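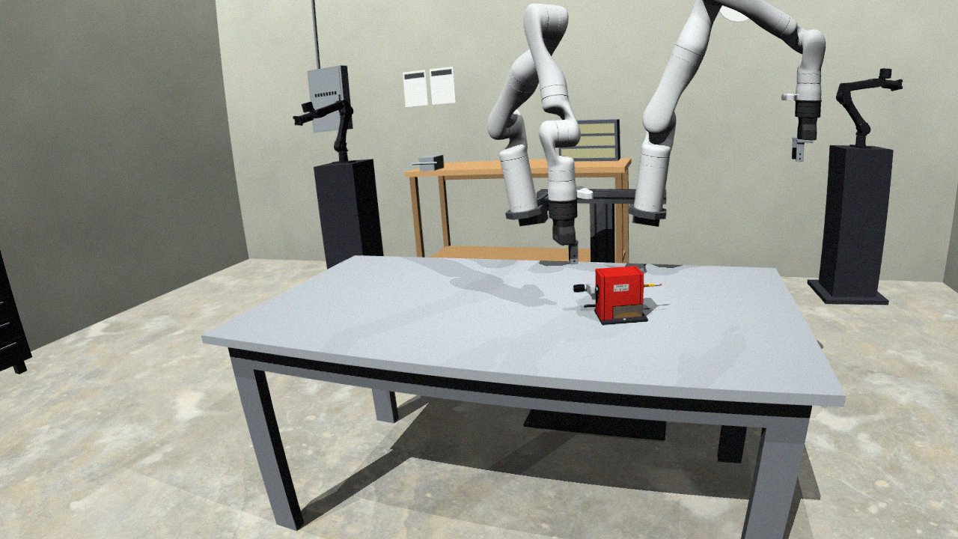 How long after waking should a participant wait before giving a saliva sample?
Samples are to be taken within ten minutes of waking, before any food, drink or tooth brushing. The group confirmed this wording for the November kit leaflet.

Oral Microbiome Working Group – minutes

Present: Wendy Lambert (chair), Behrouz Ahmadpour, Ferhat Demirtaş, Mahtab Ghorbani (minutes)
Apologies: Oleksandra Zinchenko

1. Previous minutes
Accepted with one correction. Under item 4, "plaque" should read "tongue swab".

2. Enrollment
FD reported 1213 adults enrolled in the Masine cohort. Complete sets (saliva, tongue swab, diet form) are in hand for 951. The remaining 262 lack at least one item, most often the diet form. One reminder will be sent; no second reminder, as agreed in the protocol.

3. Sequencing
BA presented read depth for the first batch of 300 samples. Low-yield samples cluster in tubes from a single lot of preservative. Streptococcus and Veillonella dominate in saliva, as expected. BA asked that nothing be said about household pairs until the lot effect is modeled. Agreed.

4. Household pairs
There are 110 couples living at the same address. WL proposed comparing tongue communities within couples against randomly matched strangers of similar age. MG noted that shared diet and shared toothpaste would have to go in as covariates – the current form asks about diet only. A toothpaste question will be added to the follow-up form.

5. Storage
The Holier freezer is close to capacity. Duplicate aliquots will move to the Tymoshchuk building. FD to update the location log on the same day as the transfer.
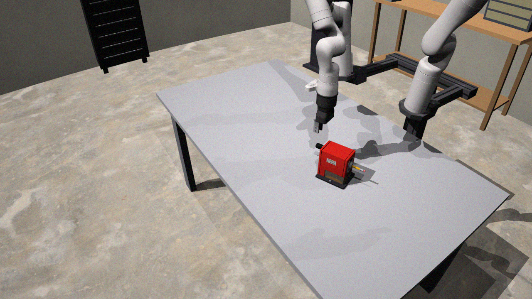

Jesham, November

Resumed at 1:30 p.m. after a break.

6. Antibiotic use
Current rule excludes anyone who took antibiotics in the past three months. BA would prefer six. WL pointed out that the form records only three, so a longer cutoff could not be applied to people already enrolled. Rule left unchanged; to be listed as a limitation.

7. Actions
BA – rerun batch one with preservative lot as a factor
FD – diet form reminder; location log
MG – draft toothpaste question, send to OZ for comment
WL – analysis plan for household pairs

Meeting closed at 2:45 p.m.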